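Call for participants: people who do chores, to judge machines that say they can

Gosmont is looking for up to 89 people to take part in a household and shop-floor chores trial starting in March. You don't need a technical background. We would prefer that you didn't have one.

Why we are doing this

Every few months another company says its robot can tidy a living room or restock a shelf. We have watched a lot of these demonstrations, and most are short, heavily edited and set in rooms where nothing is ever in the way. We doubt the claims. We also know that our doubts are worth very little without evidence, so we want people who clean, fold, stack and carry for a living (or for free, at home) to look at the results and mark them the way a strict supervisor would.

What you will do

You will score recorded attempts from two control programs, Rorero and Onishi. Both run in simulated rooms for now, which already makes life easier for them than your kitchen would. The tasks include picking items up off the floor, clearing a table and putting goods back on a rack. There are 204 attempts in the first set. You will see each one from start to finish, including the long stretches where very little happens.

The view is usually from behind the gripper, looking past its two fingers. Some attempts begin with the fingers open and a bare brown surface behind them, with the floor of the room off to one side. You will need to be comfortable judging from that angle.
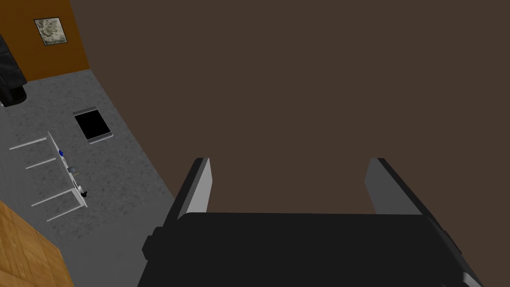 Who should apply

Home cleaners, stockroom and store staff, hotel housekeepers, care aides, and anyone who has run a household for five years or more. You must be 18 or over, read English easily, and have a computer with a steady connection. People employed by a robot maker, or paid by one in the past year, can't take part.

Pay and time

Expect 5 sessions of two hours each, done from home. We pay for every session you finish, at the same rate whether your scores are kind or harsh. You may stop at any point and keep what you have earned.

What we can't promise

You won't be given a robot, and you won't be helping to sell one. If the scores are poor, we will publish them as they stand. If they are good, we will publish those too, and then ask for the same chores in a real apartment.

How to apply

Write to the Litano study desk at Gosmont by 20 Feb 2020. Tell us which chore you think a machine will get wrong for the longest time, and why. Please quote reference 1529.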